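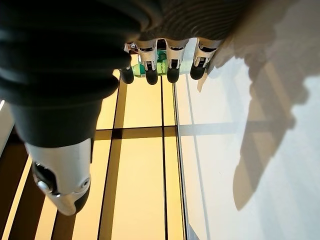
**Public notices leaving the paper in Flusus?**

**marginal_column** wrote on 21 July 2024:

Hello everybody. I would like to ask for opinions on a matter that is now in front of our county. Excuse me if some words are not exact, English is my third language and legal English is perhaps the fifth.

At the moment the county must publish its legal notices (zoning changes, bids, tax sales, probate) in a newspaper of general circulation. In Flusus this means the Howells weekly, as it has been for decades. The new proposal would let the county publish them only on a website, and the website would be run by Honero under a contract.

The argument for the change is money. The county paid for 574 notices last year, and each one is billed by the line. The argument against is that the weekly lives partly from this income, and a newspaper that closes does not come back.

I have read the draft two times. It says the notice must be "reasonably accessible to the public," but it does not say who checks this. I also did not find how long a notice must stay online after the date has passed. Has anybody here lived through this change in another county? What happened to your paper?

---

**brassrule** wrote:

We had it in my old county. The paper did not close, but it went from two reporters to one, and this one reporter also sold advertisements. I do not call this a newspaper anymore. The school board meetings were simply not covered after that.

---

**pelican_op** wrote:

I will disagree a little. Why should the taxpayer support a private company by buying space that very few people read? If we want to support local news, then let us vote on support for local news, with the sum written down where everybody can see it. To hide it inside the notices is not transparent.

I subscribed to the Howells paper for many years. The notices were in type so small that my father used a magnifying glass. A website with a search box is better for him and for me.

---

**marginal_column** wrote:

> To hide it inside the notices is not transparent.

I understand this point and I partly agree. But the notice in print has one quality which the website does not have. It is a fixed object. If the county prints a wrong date on a bid, the wrong date stays there, in the library, and a citizen can bring it to court. On a website somebody can correct it in the evening and in the morning there is no trace.

---

**pelican_op** wrote:

So ask for a change log. This is not a difficult thing to build. It can be one sentence in the law.

---

**tollgate** wrote:

I work with bids for a small paving company, so I read notices every week. Some practical remarks:

- The Howells paper comes out on Thursday. If the county misses the deadline, the notice waits a full week. We have lost time on jobs because of this.
- The Honero site already exists for two neighboring counties. The search is good if you know the correct category, and bad if you do not. Drainage work was under "Other."
- E-mail alerts are limited to 10 saved searches on the free account. After that you pay. I do not think a citizen should pay to be told about public business.

I have no strong feeling about the newspaper itself, I am sorry to say.

---

**brassrule** wrote:

The limit on alerts is new to me, thank you. Is it written in the contract or is it only how the site works today?

---

**tollgate** wrote:

Only how the site works today. I have not seen the contract. The county office told me it will be available before the hearing.

---

**oldquoin** wrote:

Please consider also the people without internet. North of the river the connection is very poor. My neighbor drives 15 miles to the library when she must send a form. She reads the Howells paper from the first page to the last, including the notices, and she was the one who told our whole road about the gravel pit application. Without her we would have learned about it from the trucks.

---

**pelican_op** wrote:

The gravel pit is a fair example, I accept that one. But how many people on your road still take the paper? When Tranon bought the daily they raised the price twice and half of my street canceled. I expect the same for the weekly if Tranon buys it too, and there is talk about this since May.

---

**oldquoin** wrote:

On our road, 4 houses. But they pass it on.

About Tranon I only know the same talk as you. If it is true, then my opinion becomes weaker, I admit. I do not want to protect the income of a company that prints the paper in another state and answers the telephone from a third one.

---

**brassrule** wrote:

Then maybe the law should say what a local newspaper is. In my old county the rule was an office inside the county with opening hours. It was easy to check, you walked there and tried the door.

---

**marginal_column** wrote:

Thank you all, this is more useful than the two articles I found. I will write a letter to the county with these requests: notices in both places for the first two years, a public change log, no paid limit on alerts, and a printed copy on the board at the library and at the post office.

pelican_op, would you sign such a letter, even if you prefer the website?

---

**pelican_op** wrote:

The log, the alerts and the library board, yes. Two years of paying double, no. Make it six months and I will sign.

---

**tollgate** wrote:

Please add a request that bids have their own category, with drainage in it. For this I would sign almost anything.

---

**marginal_column** wrote:

I can accept one year. I will post the draft in this thread when it is ready, and please correct my prepositions.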